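第七章 袋类包装与收口

7.1 工作台的准备

本章讨论小件物品的装袋。前一章的硬质纸盒有固定的形状，袋子没有，放在台面上会塌、会皱，袋口的位置也随之改变。因此装袋作业的第一步是整理台面。

台面宜宽大平整，颜色与袋子有明显差别。白色袋子放在浅褐色的台面上，边缘容易辨认。台面由两块板拼成时，接缝应保持平直，小件不要压在缝上。
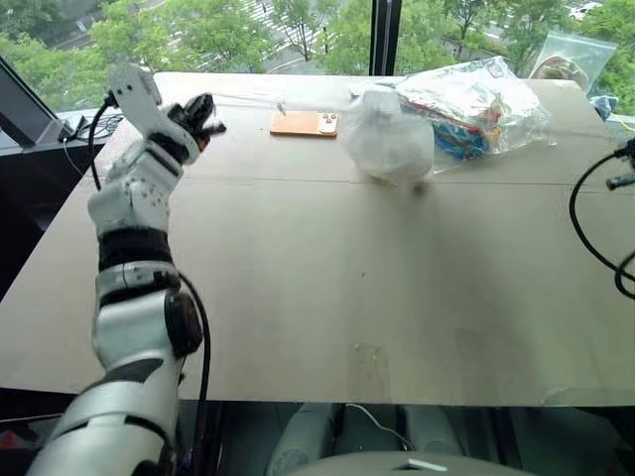
待装的物品放在台面远端，近端留给袋子。卢科舍维丘斯（Edgars Lukoševičius）在Sultwood包装车间的教材中把这两处称为“料区”和“袋区”，本书沿用这一叫法。该车间的练习用袋共300只，其中276只为抽绳袋，其余为平口袋。

7.2 撑开与扶正

薄袋的两层容易贴在一起。操作时一侧扶住袋身，另一侧从袋口附近轻轻分开，不可用力拉扯。半透明的袋子可以从外面大致看出内部情况，不透明的袋子则须从袋口检查。 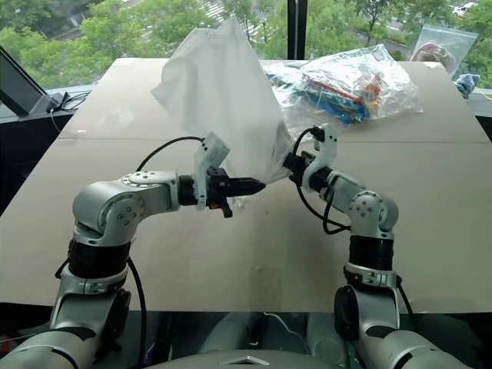 袋身立起后，底部应先落实，再放入物品。重的在下，轻的在上，袋口以下留出收口所需的余量。

7.3 抽绳收口

抽绳穿在袋口的折边里。收口时先捏住折边，再拉绳圈，布料便向一处聚拢。只拉绳而不固定折边，整只袋子会跟着移动。

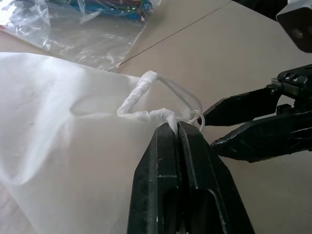
绳圈拉出后，检查褶皱是否均匀，绳子有无扭结。本章习题共2题，均须在台面上实际操作。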